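Fliltari, forty-seven minutes at a time

I bought the Fliltari record in January, on a Friday, from the bin by the register at Stovell. It was the only copy and it cost more than I usually pay for something I have not heard. The name on the spine was familiar from a live session that went around a few years ago, two guitars and a harmonium in what sounded like a stairwell. I liked that session a lot. I did not know there was an album.

It runs 47 minutes, or 46 if you stop before the bit of room noise at the end of side two. There are nine songs. Five of them are sung and four are not, and the sung ones are all on the first side except for "Windach," which closes the record and is the reason I am writing this.

The band is a duo. They play fingerpicked guitar and a small pump organ, and on a few tracks there is a bowed instrument I took for a viola until I read the sleeve, where it is listed as a fiddle tuned down. The singing is close and low. Neither voice takes the lead for long. One will start a line and the other will finish it, and on headphones you can hear them breathe in different places.

Side one is the easier half. "Salt Road" is a straight folk song with a chorus you will know by the second time through. "Moussa" is slower and has almost no words, mostly the name of the title repeated over two chords, and I skipped it the first week. I don't skip it now. The organ comes in late and slightly flat, and the guitars bend a little to meet it. I have played that part back many times to work out whether it was planned. I still can't tell.
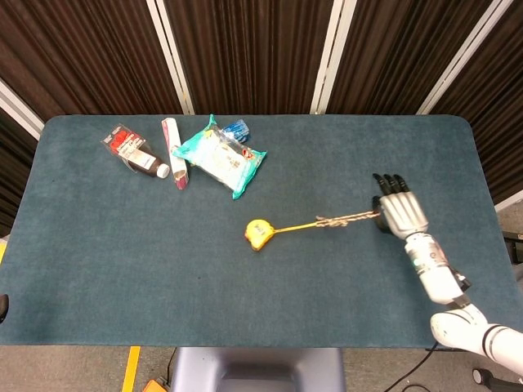

Side two took me longer. The instrumentals run into each other with no gap, and at low volume they can pass for one long piece. I tried them while cooking, in the car and on the bus, and none of those worked. What did work was sitting down at night with nothing else going on. The second of the four has a soft scraping under the melody, and it made me think of fingers dragged over felt, the fuzzy blue-green kind that covers a table. It may only be a sleeve brushing the guitar top. Either way it keeps time better than a drum would have, and when it stops, about where you expect the tune to come back, the tune does not come back.

Then there is "Windach." It starts with the fiddle alone, and for the first minute I thought it was going to be another instrumental. The voices arrive together, in unison, for the only time on the album. The words are about a person driving home to a town after the funeral of someone they had stopped talking to. They list what is open and what is closed on the main street. There is no chorus. The last verse is the first verse again with one word changed, "closed" to "closing," and I missed that until I sat down with the lyric sheet.

I have some complaints. The guitar on "Salt Road" is recorded too bright and it makes the rest of side one sound dull when it follows. The fourth instrumental could lose a couple of minutes. The lyric sheet is printed in pale gray on cream, and I had to hold it under the desk lamp to read it. My copy also has a tick in the left channel for most of the third song, though I can't blame the band for that.

The pressing is numbered. Mine is 2335, written in pencil on the back corner, which is more copies than I would have guessed for a record like this. I hope it means they sold the others.

They are playing a short run of dates in the spring, small rooms mostly. Tickets for the nearest one are 18 dollars and it is a two-hour drive each way. I bought one. I would like to know how they do the unison part with both of them playing, and whether the organ is flat in person too — if it is, I will stop wondering about "Moussa."

Next up is the pile of secondhand choral records I brought home on the same trip. I have cleaned three of them so far.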